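Hadurard, location de vaisselle et d'arts de la table
Offre d'emploi : préparateur ou préparatrice de plateaux (H/F)
Site de Lorasthorpe, prise de poste en novembre

Vous avez déjà remis droite la fourchette de quelqu'un d'autre, au restaurant, pendant qu'il était aux toilettes. Vous ne vous en vantez pas. Nous cherchons quelqu'un comme vous, et nous payons.

Hadurard loue de la vaisselle à des traiteurs, des hôtels, des mairies et des familles qui ont invité trop de monde. Les assiettes partent propres, reviennent sales, repartent propres. Entre les deux, il y a un atelier, une plonge, des rayonnages et une équipe de cinq personnes qui ont toutes un avis sur le sens dans lequel doit pointer un manche. Le catalogue compte 3218 références, dont un coquetier en forme de cygne qui n'a été demandé qu'une fois et que nous refusons de retirer.

Le poste est rattaché à la gamme Fillo, notre collection de service pour les repas asiatiques : bols, cuillères à soupe, baguettes, plateaux, coupelles à sauce. C'est la gamme qui sort le plus et celle qui se mélange le plus vite. Une cuillère à soupe en céramique glisse sur un plateau comme un palet, et elle choisit toujours de le faire dans l'escalier du client.

Ce que vous ferez

Le matin, vous recevez les bons de commande du jour. Chaque bon indique un nombre de couverts, un coloris de nappe et, souvent, une remarque du client qu'il faudra relire deux fois (« quelque chose de gai mais sobre »). Vous sortez les pièces, vous les contrôlez à la lumière, vous écartez ce qui est ébréché, et vous montez un plateau témoin sur la table d'essai. Le plateau témoin sert de modèle à tout le reste de la commande. S'il est de travers, les autres le seront aussi, avec une belle régularité.

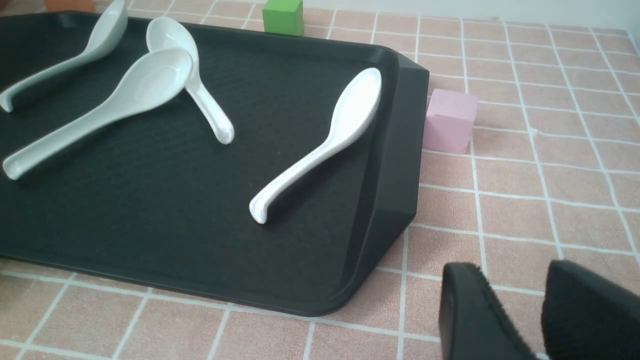
Gamme Fillo : cuillères à soupe blanches sur plateau noir, nappe rose à carreaux.

L'après-midi, ce sont les retours. Les retours arrivent dans l'ordre où la fête s'est terminée, c'est-à-dire dans aucun. Vous triez par famille, vous envoyez à la plonge, vous récupérez à la sortie du séchoir, vous remettez en bac. Il vous arrivera de trouver dans les caisses des objets qui ne nous appartiennent pas : bouchons, marque-places, une fois un discours de témoin de mariage, quatre feuillets, assez bon jusqu'à la deuxième page. Tout va dans la corbeille des objets trouvés, y compris les discours.

Le reste du temps se partage entre :

- le réassort des rayonnages (escabeau fourni, vertige à déclarer) ;
- le repassage occasionnel des nappes, quand la calandre boude ;
- la mise à jour du stock sur un tableur que son auteur défend encore ;
- les appels aux clients pour leur demander, avec tact, où sont passées les coupelles.

Comment nous travaillons

Une table d'essai reste dressée en permanence dans l'atelier. Elle sert à voir ce qu'une nappe fait à une vaisselle avant que le client ne le découvre lui-même, une demi-heure avant l'arrivée de ses beaux-parents. Le rose, par exemple, divise l'équipe. Une partie trouve que le noir y gagne en netteté, l'autre rappelle que le client a surtout demandé qu'on ne voie pas la sauce soja. Vous aurez le droit de vous exprimer sur la question dès la fin de votre période d'essai.

Les baguettes voyagent en bac et les cuillères sur plateau. La règle paraît évidente, et elle l'est pendant les dix premières minutes. Ensuite le téléphone sonne, quelqu'un pose les unes avec les autres « en attendant », et le soir on retrouve une cuillère au fond d'un carton de baguettes destiné à un séminaire de notaires.
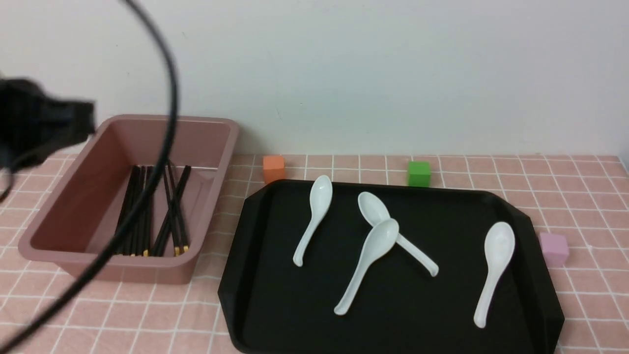 Pour éviter cela, chaque famille a son contenant et chaque contenant sa place sur la table, toujours du même côté pendant toute la préparation. Les gauchers et les gauchères de la maison ont obtenu de pouvoir inverser le dispositif, à condition de le remettre en place avant de partir. Cette clause a fait l'objet d'une négociation plus longue que celle des tickets restaurant.

Le rythme est soutenu avant les fêtes de fin d'année, et franchement calme en janvier, mois où l'on redécouvre les couverts à escargots. En haute saison, il faut compter deux à trois samedis travaillés, récupérés. Nos plus grosses commandes viennent des salons Baumgart, un client fidèle et précis, qui renvoie tout bien rangé et signale lui-même ses ébréchures. Vous apprendrez à attendre ses retours avec une certaine tendresse. Les autres clients sont des gens charmants qui empilent.

Le profil

Nous n'exigeons aucun diplôme. Une expérience en salle, en traiteur, en logistique ou dans une famille nombreuse sera appréciée. Il faut pouvoir rester debout une bonne partie de la journée, porter une caisse sans héroïsme et lire une étiquette imprimée par une machine à court d'encre. Le français courant est nécessaire. L'anglais rend service avec les hôtels.

Il faut surtout un œil. On peut le former, et nous le formons, mais il vaut mieux arriver avec un début d'œil.

L'essai pratique

Les candidatures retenues donnent lieu à une matinée à l'atelier, rémunérée, avec café. On vous confie un bon de commande, des pièces en désordre et une table. Vous préparez, puis vous expliquez vos choix à Mervin Sutherland, responsable d'atelier, qui écoute les bras croisés. C'est sa façon d'être attentif et il ne faut pas y voir autre chose.
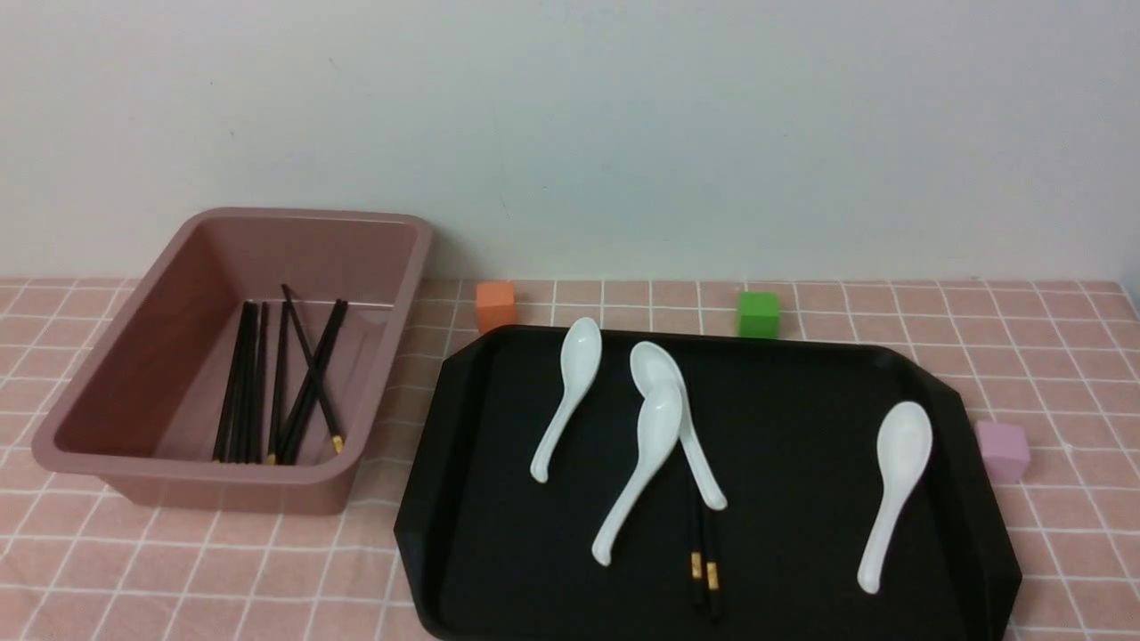
L'essai porte autant sur ce que vous remarquez que sur ce que vous rangez. Vous aurez le temps de regarder avant de toucher, et nous vous conseillons d'en profiter, car la plupart des candidats se jettent sur les assiettes. Un exercice classique consiste à nous dire ce que vous feriez d'un bac avant de le déclarer prêt à partir. Prenez les baguettes noires dans leur bac rose : le gros du paquet se tient presque droit contre la paroi du fond, et quelques-unes penchent vers la droite en se croisant. Certains les redressent sans un mot, d'autres vident tout et recommencent, d'autres encore estiment qu'un camion se chargera bien de les mélanger. Les trois attitudes se défendent, la troisième un peu moins fort. Ce qui nous intéresse, c'est que vous ayez vu les baguettes penchées, et que vous ayez aussi cherché de quel côté se trouvent les embouts dorés, parce que les clients, eux, les chercheront.

Aucun piège n'est prévu. Si vous cassez quelque chose, vous le dites et on balaie. Toute l'équipe a cassé quelque chose à son essai, sauf une personne, qui s'est rattrapée depuis avec une soupière.

Ce que nous proposons

Contrat à durée déterminée de 14 mois, temps plein, avec l'intention déclarée de continuer si tout le monde est content. La période d'essai suit la convention collective. Le salaire est fixé selon la grille de l'atelier, que nous envoyons avant l'entretien à toute personne qui la demande ; il n'y a pas besoin de deviner.

S'y ajoutent :

- la mutuelle, prise en charge aux deux tiers ;
- le remboursement des transports en commun ;
- des chaussures correctes, choisies par vous dans un catalogue sans grâce ;
- le prêt gratuit de vaisselle pour vos propres réceptions, dans la limite du raisonnable (le cygne est exclu du prêt) ;
- un repas d'équipe par mois, servi dans des assiettes que quelqu'un d'autre a triées.

L'atelier est de plain-pied, chauffé, et se trouve à Lorasthorpe, derrière l'ancienne minoterie. Le bus s'arrête devant. Il y a un local à vélos dont la porte coince. Les horaires vont de huit heures à seize heures trente, avec une pause déjeuner que nous prenons pour de vrai. Le poste peut être aménagé ; dites-nous simplement ce qu'il vous faut, nous avons déjà abaissé des rayonnages et nous savons où est la perceuse.

Pour postuler

Envoyez un CV, même court, même troué, et quelques lignes répondant à la question suivante : dans quel sens rangez-vous vos cuillères chez vous, et depuis quand ? Les lettres de motivation classiques sont acceptées, mais nous lisons les cuillères d'abord. Les dossiers sont à adresser à Mervin Sutherland, atelier Hadurard, Lorasthorpe, par courrier ou par le formulaire de la page « Nous rejoindre ». Précisez en objet « Plateaux ».

Chaque dossier reçoit une réponse, y compris quand elle est négative. Les essais pratiques se tiendront au fil des candidatures, et l'annonce sera retirée dès que le poste sera pourvu. Si vous postulez à plusieurs, en couple ou entre colocataires, faites des envois séparés : la dernière fois, nous avons recruté le mauvais.

Annonce publiée en octobre 2026.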